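Search this site
Go

Madigan Handling Project - progress report to the Truvier Fund
2019-07-30
Prepared by Alvar Åberg, equipment planning
14 shares | 3 comments

Where we are with the money

The second cell has not been bought. I put this first as it is the question I am asked most often, usually in corridors. The grant allowed for two cells, one to be running by June and the other to follow when the first had earned it. The first is running. The second is a line in a spreadsheet, and has now been a line in four versions of the spreadsheet, each with a different delivery charge.

We had two serious quotes. Jurico will sell us a matching pair of arms, mounted, wired and shipped on one pallet, with a service contract we would be obliged to take for the full term. Clenness will sell us the arms alone at a better price and leave the frame, the panels, the cabling and the swearing to us. Having done the first cell the Clenness way, I can report that the saving is real and that most of it went on brackets.

Arvid Myklebust has kept a log of his hours on the first build, which he was asked to do and which I think he now regrets. It comes to 60 hours on the frame and mounting, against the 30 we put in the application. The original estimate was mine. I had assumed that aluminium extrusion arrives cut to the length on the order form.

What changed in the plan

We have moved 883 pounds from travel to spares. The travel was a supplier visit that became a phone call, and the phone call was quite long enough. Spares so far means gripper fingers, two lengths of cable and a replacement controller board, all of which are on the shelf and labelled. I would like it noted that the shelf was not charged to the project.

Training has been kept as it was. The bench computer has been put back to next year's budget, as the present one copes provided it is not asked to do anything else, such as open the stock list.

Insurance took longer than the robots. The insurer wanted to know whether the arms were "plant", "tools" or "office equipment", and we answered all three in turn before settling on plant. The premium went up by less than we had set aside. I have left the difference in contingency, where it will be safe until somebody reads this paragraph.

The work itself

The application promised tray handling with two arms working from the same side of a table, and we have stuck to that. The two-arm layout costs more at the start, and the case for it rests on awkward items that one arm tends to push away from itself. Arvid is confident. I am confident to the extent that my signature is on the form.

Trials are done with one tray at a time for now. Stacks were in the timetable for June and have slipped to the autumn, for no better reason than that the single tray still has things to teach us. The figures from the trials will come in the technical annex, which Arvid is writing and which I have been told not to hurry.
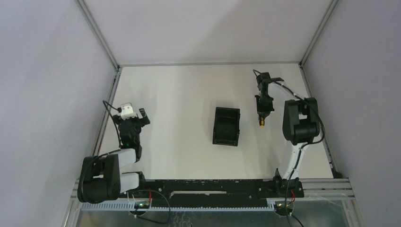 The first cell, with both arms on the front bar and the black tray between them.

The walls on three sides were a late addition to the budget and are the only item to have come in exactly on price. If a second cell is approved I would order the same panels again, and the same front bar, and a good deal more cable tray than seems sensible on paper.

What we need from the Fund

A decision on the second cell, please, one way or the other. The Jurico quote holds for 3 more weeks. After that they will requote, and their quotes have so far only travelled in one direction. Clenness will hold their price until the end of the year, but their lead time has grown to nearly 30 working days and they describe this as normal.

My recommendation is Jurico, on the grounds that Arvid's time is worth more than the difference and he has other projects which would like to see him. If the Fund prefers the cheaper route we can do it, but I would ask that the build hours be costed honestly this time, with the log in front of us and somebody other than me holding the pencil.

Receipts to the end of June are with the Fund's office. The one for brackets runs to several pages.

3 comments | 14 shares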